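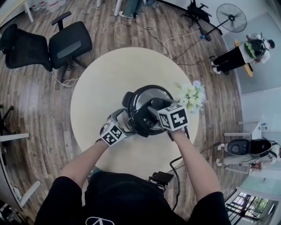 Household chore automation

Household chore automation is the use of machines to carry out the everyday work of a home: cooking, washing up, laundry, tidying and the moving about of heavy or awkward things. The term usually covers robots with one or two arms, and leaves out single-purpose appliances such as the dishwasher, although many writers point out (quite rightly) that the dishwasher is one of the most successful chore machines ever built. The same methods are used for light shop-floor work such as packing, sorting and loading trays.

Present ability

The short answer to whether machines can do the chores yet is "some of them, in some rooms, on a good day". Robot vacuum cleaners are common and work well on open floors. Machines with arms can fold a towel, wipe a table or put a cup on a shelf, and to watch one do it smoothly is a real pleasure. The trouble begins when the towel is bunched up in an unexpected way, or the cup is a shape the machine has not met before. People adjust to such things without noticing. A machine has to have learnt how.

Lifting with two hands

Moving a bulky kitchen appliance is a good test of the field. An electric pressure cooker is rounded, smooth and fairly heavy, and few grippers can open wide enough to take hold of one alone. The usual answer is to press from both sides at once and lift, which calls for both arms to push with matching force and rise at the same speed. If one arm lags, the load tips. If both press too lightly, it slides, and if they press too hard the casing may be marked. A loose lid or a pot full of stew makes everything more difficult, as the weight shifts during the lift.

Other objects on the table matter too. A vase or a bunch of flowers close to the load leaves less room for the far arm, and a trailing power cable can catch at the worst moment. Cables remain one of the great nuisances of the subject — they bend in endless ways and are hard for cameras to follow.

Learning from people

Much recent progress has come from people showing the work with their own arms. In one widely used method, a person holds a gripper in each hand and does the chore with those in place of fingers. Blocks printed with black-and-white square patterns may be fixed to the grippers, so that a camera can work out where each one is and which way it is turned. The recorded movements are then used to train a robot with similar grippers. It is a lovely idea, and a cheap one, as no robot need be present while the chore is being done.

The Ornthorpe collection, begun in a former school kitchen, holds 4000 such demonstrations covering 23 chores. Its authors found that variety was worth more than sheer number: 100 lifts of different pots taught more than a much longer run with a single pot. The Mekow set takes a similar approach to shop-floor tasks, chiefly boxing and shelf filling.

Testing

There is no single agreed test. The Allero trial, held each June, asks a machine to clear and reset a kitchen table it has not seen before, with about 2 minutes allowed for each object. Marks are lost for spills, knocks and any help from a person. Yao scoring, an alternative, gives part marks for each stage of a chore, so that a machine which grips a pan properly but sets it down in the wrong place still earns something. Supporters of the Allero method reply that a householder would hardly call that a finished job.

Remaining difficulties

Touch is still poor compared with sight. A person feels a pot begin to slip and tightens their hold at once, while many grippers have little or no sense of pressure. Wet surfaces, soft packaging and clear plastic or glass also cause frequent failures. Speed is another matter: a two-armed robot may take several times as long as a person to clear the same table, though for someone who cannot lift a heavy pot at all, a slow helper would still be a very welcome one.

Safety rules for arms working close to people were mostly written with factories in mind, and it is not settled how they should apply in a kitchen with children or pets about.

See also

Domestic robot
Two-handed manipulation
Learning from demonstration
Robot gripper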